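Search this blog

Bin bags, continued

September 23, 2022

We have moved on to the bin by the nightstand. The Drasik project wants 1184 examples of room-cleaning jobs by the end of October, and as of this morning we have 779. Each one is a person driving both arms through the job from start to finish, and 200 of them are meant to be bin bags.
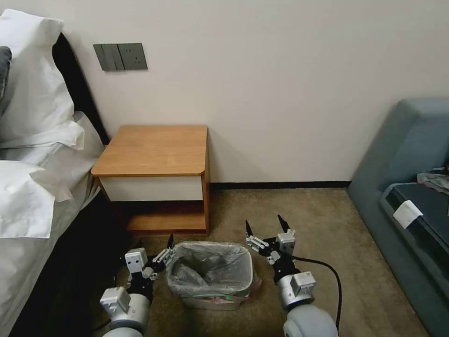 I keep a plain text log next to the recordings. It has the start time, who was driving and whether I would want the model to copy what we did. That last column matters most to me. At Lelport we kept everything, and the model learned our hesitations along with the rest.

Thin plastic is harder to learn from than a cup or a box. It folds a different way each time, so two good examples can look very unlike each other. I have stopped asking drivers to grab it in the same spot.
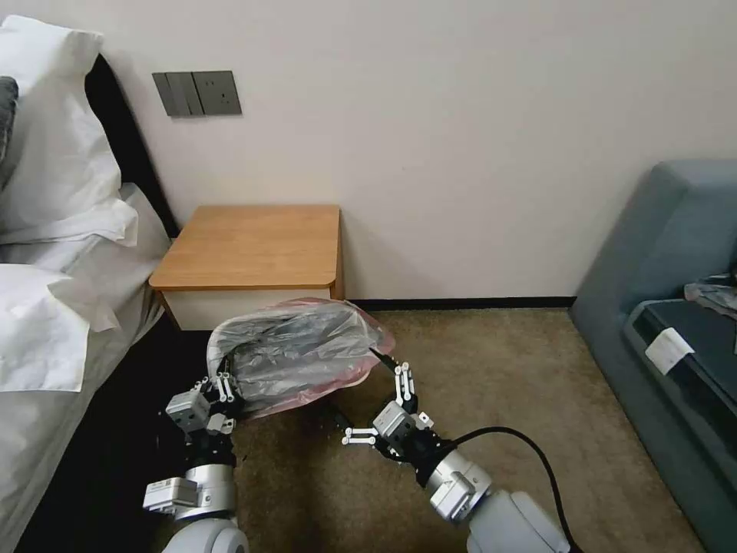
Seven examples went in the reject folder yesterday, mostly for long pauses in the middle. I trimmed one and didn't like the result, so the rest will stay as they are. Next I need to fix the file names, which still say Poulain from the last job.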